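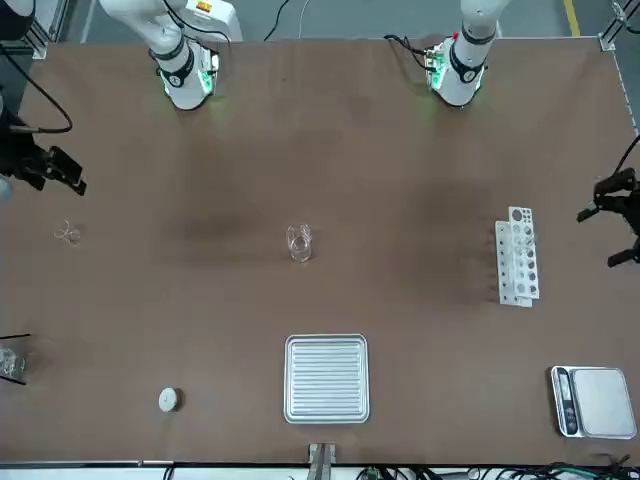
Bench kit trial, notebook entry, October 1, 2026

OK, so we have the Dastholm two-arm bench package until we decide whether to buy it, and I said I'd keep proper notes this time instead of scribbling on the back of the packing list. The quote is in the shared folder. Short version: arms, grippers, controller, the Kistus teaching software, and 40 hours of remote support. The glassware and the rest of the stuff on the table is ours.

Setup

Went better than I feared. The arms bolt along the far edge of the table and the manual is decent on that part (torque values in a table, thank you!). It's much worse on cabling. There's one page with a drawing that doesn't match the connectors we got, so I did it by trial and error and labeled both ends of everything myself. I still want to do something about the cables under the near edge at the scale corner. Zip ties are in the second drawer if anyone gets there before me.

Network: the controller wants a fixed address. I gave it one ending in 33. Please don't let anything else grab it, I spent a whole coffee break chasing that.

Layout

Beaker in the middle, rack over to the right, ridged metal tray at the front, scale in the right-hand corner, and the little glass cup off to the left. I like this better than my first try, where the rack sat so close to the beaker that the planner kept refusing the moves. The white disc lives to the left of the tray. Leave it there for now, I've taught a position for it.

Teaching

Kistus is the part I was most curious about, and I'm mostly a fan. You drag the arm by hand, press save, name the point, and go on to the next one. I had the approach to the beaker saved before I'd finished reading the chapter on it. Naming is a pain though! It won't take spaces, it won't take more than twelve characters, and it sorts capitals ahead of everything else, so my list looks like a ransom note.

For clear glass I'm bringing the open gripper in from the side and stopping a little short of the beaker, then creeping in at the slow speed setting. The other arm goes to the rack from the right.

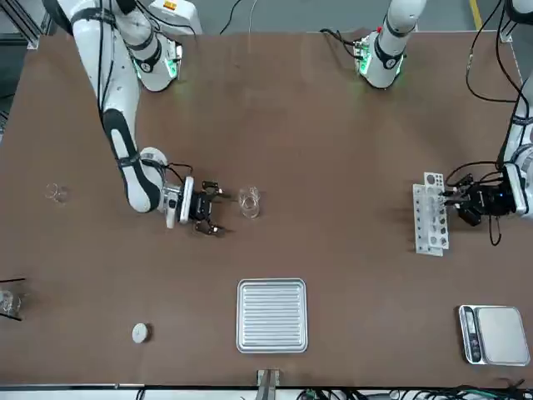

The thing I keep going back and forth on is whether we need both arms. The single-arm version of the package is cheaper by 3,000, and for plain moving-things-around I think one would cope. But the jobs we have in mind nearly all want something held steady while something else happens next to it, and re-clamping between steps is exactly the chore I'm trying to get rid of. So I'm leaning toward two. Ask me again after the weighing tests.

Gripes so far

The gripper fingers that come as standard are fine on the rack but I don't love them for glass. Ertürk sells softer pads that are supposed to fit the same mount. Quote requested.

Goto's kit, the one we looked at in March, had a nicer pendant. This one has 2 menus both called Settings and I open the wrong one every single time.

Support answered my cabling question the same day, with a corrected drawing. Printed it, taped it inside the cabinet door.

Next

Teach the scale positions, with the platform height checked first. Repeat the beaker approach from a cold start and see if the saved point still holds. Find out what the support hours cost once the included ones run out, which the quote doesn't say anywhere I can find.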